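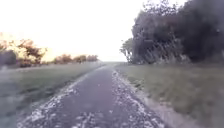
Who can apply to take part in the Padinier reading panel on country rankings?

Anyone aged 18 or over who has lived for at least two years in a country other than the one where they were born, and who can read a newspaper article in English without much difficulty. A university degree is not asked for, and experience with statistics is not needed.

Call for participants: How do people read a country ranking?

Padinier is a small research office in Storklow. We study how international indexes on press freedom, equality, corruption and quality of life are reported in the news, and what readers understand from these reports. In the last two years we collected 772 news articles in which a country was said to be "first", "last", "rising" or "falling" in some table. Now we want to learn what happens on the other side of the page, with the readers.

For this we are looking for 20 persons who will form a reading panel during the winter. The panel is part of the Viris project, which compares the headline of a ranking story with the report behind it. Very often one single indicator, for example the answer to one survey question, becomes a title about a whole society. We would like to know if readers notice this, when they notice it, and whether it changes their opinion about the country or about the newspaper.

What you will do

You will come to four meetings of two hours each. Before every meeting you will receive three short articles by post or by e-mail, as you prefer, and we ask you to read them at home in your usual way. Please do not prepare yourself specially and do not look for the original reports. In the meeting you will speak about the articles in a group of five people, together with one moderator from our office. After the second meeting you will also get some pages from the indexes themselves, with the tables and the notes on method.

Between the meetings we ask you to keep a small reading diary. A few lines are enough. If you see a ranking in the news, on television or on your telephone, write down where you saw it and what you thought.

What we offer

Each participant receives 600 euros after the fourth meeting. If you must stop earlier, you are paid for the meetings you attended. Travel inside the region is refunded against the ticket. There is coffee, tea and something simple to eat, and please tell us if there are things you cannot eat. We can arrange childcare in the building if we know about it one week before.

Whom we are looking for

We would like the panel to be mixed in age, profession and political opinion. We are especially interested in people who know from their own life a country that is often placed very high or very low in such tables — the Gulf states, the Nordic countries, the Balkans, West Africa and others. You do not have to agree with the rankings or to be against them. People who work now as journalists, or who were employed by an organisation which publishes an index, can unfortunately not take part in this panel.

Your words and your data

The discussions are recorded as sound only and then written out. Names are replaced by numbers before anybody outside the moderators reads the text. The recordings are deleted in August, when the written versions have been checked. You may ask for your own contributions to be removed at any moment until then, and you do not have to give a reason.

In our first survey, answered by 291 people, many wrote that they were afraid to criticise the government of a country where their family still lives. We take this seriously. You can decide for each meeting which subjects you do not wish to discuss, and you can use another name in the group from the beginning.

How to apply

Please write us a letter or an e-mail of not more than one page. Tell us in which countries you have lived and for how long, where you usually get your news, and on which evenings you are free. We also ask for your year of birth. A photograph or a full CV is not necessary — please do not send them.

The closing date is 17 Oct 2019. We answer every application, also the negative ones, normally within two weeks. Before the final choice we have a short telephone talk with each candidate.

The meetings take place in the Panicker building in Storklow, on the ground floor. The entrance has no steps, and the room has a hearing loop. Applications by letter should be marked "Viris reading panel" and sent to the Padinier office at the same building.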